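4.2 Cleaning practice and surface wear on light marble

The survey covered 164 households in Umero with a marble countertop in the main kitchen. Light stone made up most of the sample. Dark and green marbles were recorded but are left out of this section, as etching on them was scored on a separate scale. Most of the light slabs came through Moson, a local stone yard, which buys from the Altıntaş quarry and cuts to order. Slab thickness and finish were taken from the yard's own sales sheets where these had been kept.

Wear was split into two types. Etching is the dull mark left when an acid reacts with the calcite in the stone. Staining is the uptake of a colored liquid into the pores. The two are often confused by owners, and the questionnaire used plain wording ("dull spot", "colored spot") to keep them apart.

Figure 2. Cream marble countertop with thin, irregular tan and light brown veins.

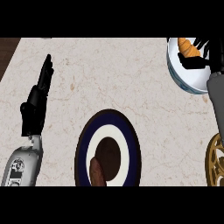
One respondent objected that the split made little sense in daily use: a lemon left on the counter overnight gave her both a dull spot and a yellow one, and she had no idea which box to tick. Cases of this kind were coded as mixed. They were counted under both headings in the totals, and the sums in the table of wear types therefore exceed the number of households.

Cleaning products were grouped by pH as printed on the label or, failing that, as measured on a diluted sample. Households using an acidic product at least once a week showed more etching near the sink than those using a neutral soap. The difference was smaller near the stove, where grease film may give the stone some protection. Use of a sealer had no clear link with etching. This agrees with the way such products work -- a penetrating sealer slows the uptake of liquid but does not keep acid off the surface.

Veining affected what owners reported. On slabs with brown or rust-colored veins, small stains were often missed by the owner and found only at the inspection.

Figure 3. Light cream marble with faint tan and rust-colored veining and small speckles.
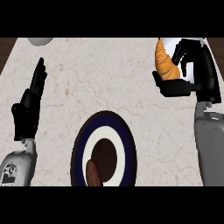 Under-reporting was therefore treated as a source of bias, and the inspection score was used in place of the owner's score wherever both existed. In 11 households no inspection could be arranged and the owner's score was kept.

Sealed slabs were also given a water drop test. A drop was placed on the stone, left for 30 minutes under a glass cover, and wiped off. A dark ring was scored as a failed seal. Slabs treated with the Dritetti sealer were tested in March, before the yearly treatment was due. Results by age of seal are given in Section 4.3, with the unsealed slabs as the reference group.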